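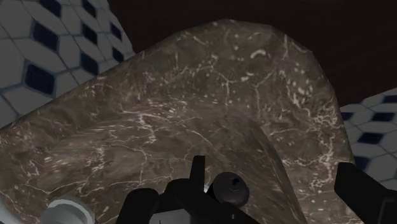

Before you touch a single cable, pick a spot for your Kivunell practice pad and plan on leaving it there. I moved mine four times in the first month and had to redo the sensitivity every single time, so learn from me! What sits under the pad changes how it responds. A thick piece of stone is my favorite base by a mile (brown marble with white and cream veins looks gorgeous under a black pad, if you care about that kind of thing, and I do), but it needs a flat top. A rounded, sloping lump of marble is lovely to look at and hopeless to drum on. A solid desk is fine too. A bed is not.

Section 2: Connecting the pad and setting the sensitivity

I'm assuming you've got the pad, the Jetard module and the short gray cable that came in the box. If you bought yours used and the cable is missing, any stereo quarter-inch cable will do. Don't use a mono guitar cable, or the rim won't send anything and you'll spend an evening blaming the module. (That was my evening.)

1. Turn the volume knob on the module all the way down.

2. Push the cable into the jack on the back of the pad until it clicks, then plug the other end into the input marked PAD.

3. Plug in your headphones, then the power supply.

4. Hold the power button until the display lights up. Mine takes its sweet time, so let it finish loading before you start hitting things.

5. Bring the volume up slowly while you tap the middle of the pad with one finger.

Caution: Keep the headphones around your neck for that first tap. The module remembers the last patch somebody used, and if that was a crash cymbal you'll get a nasty surprise.

Note: If the pad is quiet but the display flickers when you tap, the pad is talking to the module just fine. Check the headphone plug first. It sits loose in a lot of these.

Now for the sensitivity, and this is the part I get the most email about. Out of the box it's set for someone who hits hard, and if you're working on ghost notes or a soft snare roll you'll lose half of what you play.

6. Press SETUP, then turn the dial until you see SENS.

7. Play a steady stream of soft taps, about as soft as you'd ever want to play in a real piece, and turn the dial up until every one of them sounds. Stop there. Now play a few full accents. If they all come out at the same volume, you've gone too far, so back off one click at a time until you can hear a difference again.

I keep mine at 7 with regular concert sticks and drop it by 2 when I switch to marching sticks. Your numbers will be different if your hands are heavier than mine, and that's fine!

Press SAVE before you leave the screen. The module won't ask you, it just goes back to whatever was there before.

Double strokes that sound like one

If your doubles blur together, go back into SETUP and look for a setting called MASK. It tells the module how long to ignore the pad after each hit. Lower it a little and try an open roll, nice and slow at first. If you start hearing extra hits you didn't play, bring it back up.

Caution: Don't try to fix extra hits by stuffing foam under the pad. It traps the rubber feet and they leave marks. Move the pad away from your speaker and raise the mask a touch instead.

Using the metronome with the pad

Press CLICK, tap the pad four times at the tempo you want, and the module follows you. It tops out at 200, and if you need more than that, set it to half and feel it in two. I like the woodblock sound best for snare work, and the plain beep for mallets. You can change the click volume on its own by holding CLICK and turning the dial.

If you'll be recording, turn the click off in the line output before you start. The setting is called CLICK OUT, and it lives on the last page of the same menu. Recording itself is covered in Section 3, so leave the line output empty for now.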